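Crichton Housewares Support
Ticket 28-400: Cups sticking to tray and drying slowly
Product: Dasgate round drying tray with speckled cups
Status: Solved
Opened: Monday, December 5, 2022
Customer: Effie Swanson
Handled by: Beathag Nisbet

Effie Swanson wrote:

Hello there, and thank you in advance for reading this, as I know it's a small thing to write in about. I bought the Dasgate set for my kitchen back in April and I've been so happy with it. The colors cheer me up every morning, and the cups are light enough for my grandson to carry to the table by himself.

My trouble is with the drying. I wash everything by hand after supper, turn the cups over on the tray, and go to bed. In the morning there is still water inside them, a sort of fog all up the walls, and when I pick one up it grabs the tray for a second and then lets go with a little pop. Last week the whole tray came up with the blue one and I nearly lost the lot on the floor! There's a faint stale smell too, mostly in the green cup.

So far I've tried a dish towel under the cups (the towel was soaked and smelled worse than the cups did), a different dish soap, and leaving them out until lunchtime. The lunchtime business helped a bit, but then we have nothing to drink our juice from at breakfast.

Is my tray missing a part? My neighbor has a rack by Famarero with slots in the bottom and wondered if mine should have had some.

Beathag Nisbet replied:

Hello Effie, it's no bother at all, and I'm so glad the set has been getting plenty of use. I have the same one at home, so I know the pop you mean.

First, the good news – your tray isn't missing anything. The Dasgate tray is solid on the bottom, so it catches the drips and keeps your counter dry, and there were never any slots in it. Could you tell me two things, please? Do you shake the cups out before you turn them over, and how are they sitting on the tray overnight? A photo would be lovely if you can manage one.

Effie Swanson wrote:

My daughter showed me how to attach a picture, so I hope it comes through. I don't shake them, no. I rinse them under the hot tap and over they go.

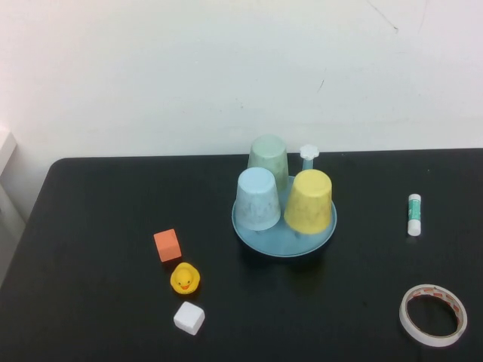 Attachment 1: the three cups upside down on the blue tray

That's how I always put them, with the green one at the back. I like them grouped together by the little flower, it looks so neat.

Beathag Nisbet replied:

It came through beautifully, thank you, and thank your daughter for me!

I think I can see what's going on. Each cup is standing flat on its wide rim, and the tray is smooth and glossy, so a bit of rinse water makes a seal all the way around. The damp air inside can't get out, and after a hot rinse it cools down and pulls the cup onto the tray. Your blue and yellow cups are also sitting very close together, so there isn't much air moving between them.

Would you try this for a few nights?

1. Give each cup two good shakes over the sink after rinsing, and finish with cool water.
2. Stand them upside down on the tray for 17 minutes or so, just while you wipe the counters.
3. Tip out whatever has collected in the tray and dry it with a cloth.
4. Turn the cups right side up for the night, with a finger's width between them. If they feel crowded, put one on the counter.

For the smell, fill the green cup with warm water and a spoonful of baking soda, leave it for an hour, and rinse it well. Please go easy on the scrubbing, as a rough pad can dull the finish.

If a cup sticks again, hold the tray down with one hand and slide the cup sideways before you lift. I wouldn't pick the tray up by the flower post while it's loaded, either – two hands on the rim is steadier.

Effie Swanson wrote:

Well, Beathag, four nights now and every one of them dry by breakfast. No pop! The smell went after the second go with the baking soda. I did forget to empty the tray on Thursday and found a puddle, but that was my own doing. My daughter bought me a Codisum cloth for wiping it and it hangs by the sink now so I remember.

One last question and then I'll leave you in peace. Can I buy another cup in the yellow? We squabble over it.

Beathag Nisbet replied:

I'm delighted! Single cups are sold under Spares on our site, and yellow is in stock as I write. I'll mark this one as solved, but just reply here if the fog comes back and it will open up again.

Ticket closed by Beathag Nisbet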